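Stullholm offices to get height-adjustable desks as old furniture is cleared

13/12/2019

The last of the fixed oak-veneer tables left the Stullholm building this week, ending a furniture replacement that began in June and covered every floor of the former print works.

The building's owner, Bhuiyan Property, has bought 332 desks for the tenants who rent rooms by the year. Most are plain white models with a rectangular top, rounded corners and a metal frame. They replace a mixed stock of tables that had come with the building or been left behind by earlier tenants, some of them in use for more than two decades.

According to a notice sent to tenants, the order was placed with Drurkska, a contract furniture supplier, after a trial on the second floor in the spring. Three kinds of desk were tried there for six weeks. Tenants were asked to fill in a short form at the end of each week, covering the height of the desk, the noise when it was raised, the amount of room left for a chair and how easy the top was to wipe down.

The model that was chosen came second on noise and first on everything else. The notice says the supplier has since changed the fittings under the top, and that the desks delivered from September on are quieter than the ones used in the trial.

Small rooms were the main difficulty. The print works was divided up in stages, and few of the rooms on the upper floors have four square corners. Several have a door that opens inward across the only wall long enough for a desk. In those rooms the fitters were told to set the desk at an angle if the tenant agreed, leaving a clear path from the door to the window. 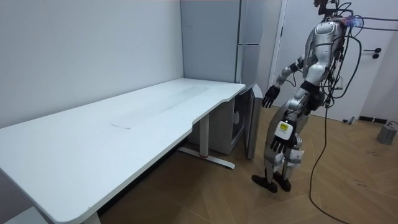
Page 2

A number of desks have a contoured top, where the front edge dips inward. Tenants could ask for this shape or for a straight front at no difference in rent. The notice says requests for the contoured top were higher than expected, and a second batch had to be ordered in October. The delay held up work on the third floor for nine days.

Floors were dealt with at the same time. Where the old tables had stood in one place for years, the boards beneath were darker than the rest, and the heavy feet had left dents. Rooms with wooden floors were sanded only where the marks were deep. The others were cleaned and given a coat of hard oil. Tenants were asked to keep their rooms clear for 24 hours after oiling, and Bhuiyan Property paid for the use of a shared room on the ground floor during that time.

The cost of the sanding and oiling was met from the building's repair fund. The desks were paid for separately. Bhuiyan Property has not given a total for the work, but the notice says rents will not go up next year as a result. A rise already agreed for the parking spaces behind the building will go ahead as planned.

The old tables were sorted in the loading bay. Those in sound condition were offered first to the tenants who had been using them, and 38 were taken at no charge. The rest were collected by Bivska, a secondhand dealer with a warehouse on the ring road, which also took chairs, shelving, lamps and a large number of filing drawers. In all, 2,982 items were recorded as leaving the building. The figure includes drawer units and loose shelves, which were listed one by one.

Bivska has put the better tables on sale at its warehouse and says the remainder will be broken down for parts. Tabletops that are split or badly stained will be cut down for shelves. Metal legs and brackets are sold by weight.

Tenants who have had their new desk for some months have raised a few points with the building office. The white tops show marks sooner than the old brown ones did, and the first cleaning product supplied left streaks. It has been replaced by a mild liquid soap, and each floor now has a bottle and a supply of cloths in the kitchen cupboard. Scouring pads should not be used on the tops.

The office has also asked tenants not to drill into the desks or glue anything to the underside. Clamps for lamps and screens are allowed if they have a rubber face. Cable trays can be ordered through the office and will be fitted free until the end of January. After that there will be a small charge for fitting.

Anyone who wants a desk moved within a room can do it themselves, as long as it is lifted by the frame and not dragged by the top. Two people are needed. Moves between rooms have to be arranged with the office, which keeps a record of which desk is where for the guarantee. The guarantee runs for five years on the frame and two years on the top.

A few jobs are still to be finished. Four rooms at the north end of the top floor are waiting for skirting boards, which were taken off to make space for the fitters and could not be put back whole. The stair carpet between the first and second floors was torn when the old tables were carried down, and a new length has been ordered. Until it is laid, people carrying goods are asked to use the elevator at the back of the building.

The loading bay will be open again for normal deliveries once the last load has been swept out. Vans should enter from the river side, where the gate code has been changed. Tenants can get the new code from the building office.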